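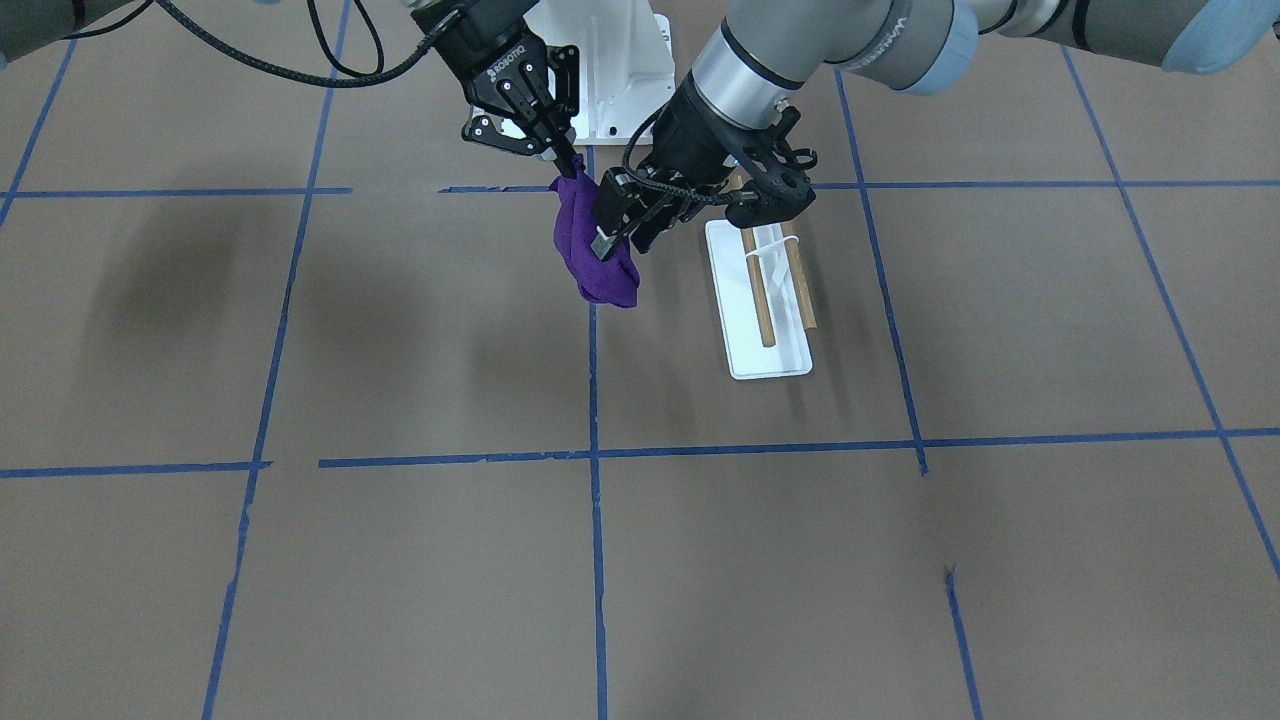 2 min read

Deposit deductions after a joint tenancy: can the agent charge for redecorating?

Posted by Eun-seong Yeo in Renting and Letting

I should be grateful for guidance on the return of a tenancy deposit. My co-tenant and I rented a two-bedroom flat in Hakley for three years through a letting agent, Lenon Residential. We handed back the keys on a Saturday in March, and the check-out inspection took place the same day at 9 in the morning, with both of us present.

The agent has now written proposing to keep £1,503 from the deposit. The greater part is for repainting the hall and both bedrooms, and a further £100 is for "general cleaning". The check-in inventory records the walls as "fair, some marks". We did hang pictures in one bedroom, with the landlord's written consent, and we filled the holes before leaving.

We have been given 14 days to accept or reject the figure. Is the agent entitled to charge the whole cost of redecoration, and what should our reply contain?

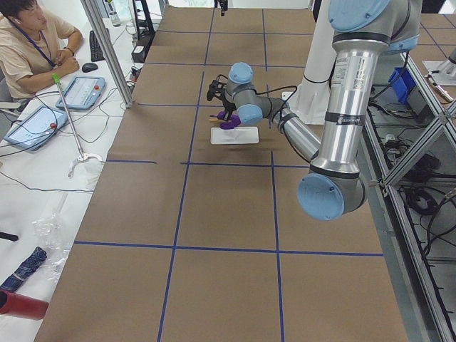
Kelly Bainbridge
Accepted reply

The position depends on what the check-in and check-out reports say when they are placed side by side. A landlord may claim for damage beyond fair wear and tear. A claim may not ordinarily be made for the gradual ageing of paintwork, and three years of normal use by two adults would be expected to leave some marks.

Even where damage is shown, the landlord should not end up better off than before. If the walls were last painted well before you moved in, that paint had little of its useful life left, and any award should be reduced to reflect this. Ask the agent when the rooms were last decorated and request a copy of the invoice for that work.

I would suggest a short written reply before the deadline. State that you dispute the deductions, name each item separately, and attach the inventory, the landlord's consent and any dated photographs you hold. If you accept that one item is partly justified - the filled holes, for instance - you may offer a modest sum for that item alone and ask for the undisputed balance to be released now. 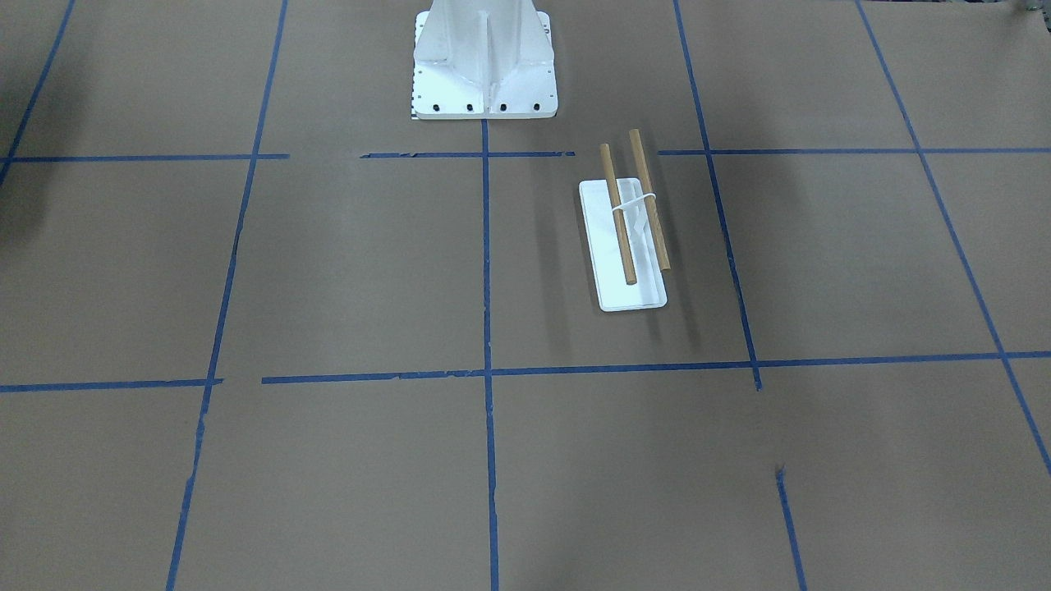 As to cleaning, the standard required is the standard recorded at check-in. If the inventory does not describe the flat as professionally cleaned, the agent will find it difficult to insist upon it at the end. Keep any receipts for products or services you paid for.

Should the agent refuse to move, you may refer the matter to the scheme which holds the deposit. Its details should be in the papers you received at the start of the tenancy. The scheme will look at documents only, and it is for the landlord to prove the claim. Both tenants are usually expected to agree to the referral, so please settle this with your co-tenant first.

Alcantara

Agents always try this. We had the same with a house on Kurnum Road and got nearly all of it back after one letter. Do not sign anything.

Eun-seong Yeo

Thank you both. I have written to the agent this evening disputing each item and have asked for the date of the last decoration. My co-tenant has confirmed in writing that he agrees to a referral if one is needed.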